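List home | Threads | By date | Search | Log in

October, 16:20
From: Jessie Baird
Reading time: 2 min

Re: [Mundell-2nd-floor] state of the long room

Quick one as I'm between calls.

> Jeltell had the long room till late and when Dow went in for
> the 9 o'clock there were mug rings the whole way down the
> table. Who is meant to wipe it? Is it us or the cleaners?
> Also are we still paying Vetov for that polish, the last
> invoice was 149.

It's us. Cleaners do floors and bins, tables are whoever had the room last. Always been that way, just never written down, so am writing it down now. Wipe before you go, takes 5 minutes.

Polish – no, cancelled. It left smears and you could see every one of them with the lights on. Plain spray and a cloth does it. Spray the cloth if it's only rings, spray the table if it's sticky. And please do go along the joins, crumbs get down there and stay there. Last month I got a whole biscuit's worth out with the corner of an envelope.

Chairs back along the sides when your done, both sides, so the next lot can get past. It's a narrow room and people with laptops and coffee end up climbing over each other.

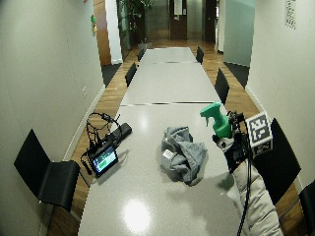
Cloths – there are 2 packs under the sink, grey ones. Rinse and hang up afterwards, don't leave them in a ball on the side. Wash is at 70 and I'll take a bag home this week but not evry week.

Dow, can you pass this on to Jeltell, I haven't got the right address for them.

Jessie

Previous | Next | Reply to list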